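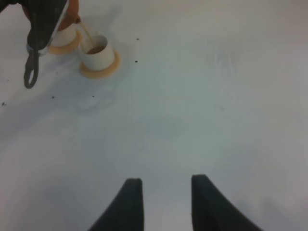 Chapter 7
When a Task Goes Wrong: Faults in Liquid Handling

We use cookies to improve your reading experience. Accept | Manage settings

In April, a two-armed robot at the Prerkenstead teaching laboratory stopped in the middle of a tea-serving routine. The controller reported a grip fault on the arm that held the teapot. The operator, Ilango Nair, cleared the message and restarted the program from its last saved step. That step was the start of the pour. The robot had no record of the tea it had already served, and it poured again into a full cup. Hot tea ran over the table and reached a power connector on the floor.

No one was hurt. The laboratory lost the use of the arm for 20 days, and the inquiry led by Hrefna Þórarinsdóttir took 30.

Print this page | E-mail this page
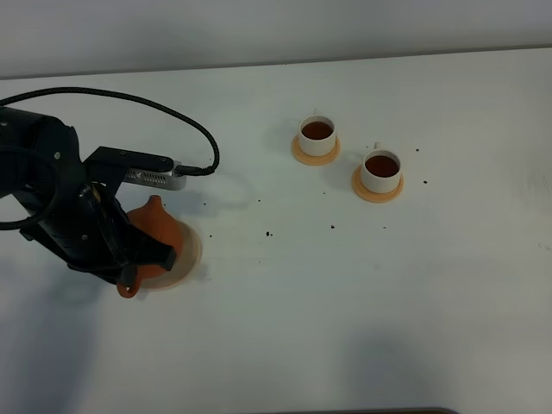 Figure 7.1. The teapot in the gripper, with two filled cups on their saucers.

The inquiry found that the fault code, number 353, had appeared in the log over 400 times in earlier runs. Operators had come to treat it as routine. The code meant that the force measured at the fingers had dropped below its set limit. It did not say whether the object had slipped or the sensor had drifted, and the manual gave the same instruction for both cases.

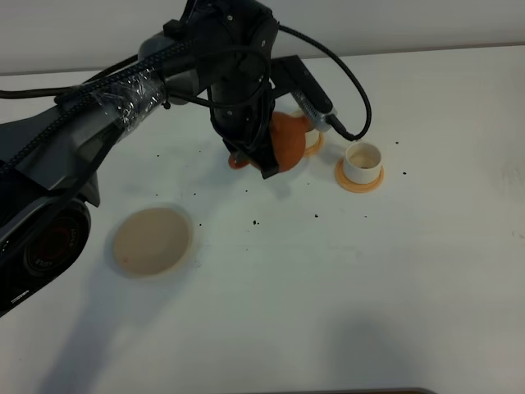

A second finding concerned the restart itself. The Verkus control software saved the position of each arm but not the state of the work. After a stop, it could return a gripper to the correct point above the table without any means of knowing how much liquid a cup contained. Lies Vermeulen, who reviewed the software for the inquiry, recommended that a person inspect the table and confirm the level in every cup before any restart.

This chapter examines both findings. Section 7.1 deals with repeated alarms and the ways in which operators respond to them. Section 7.2 explains safe restart after a protective stop.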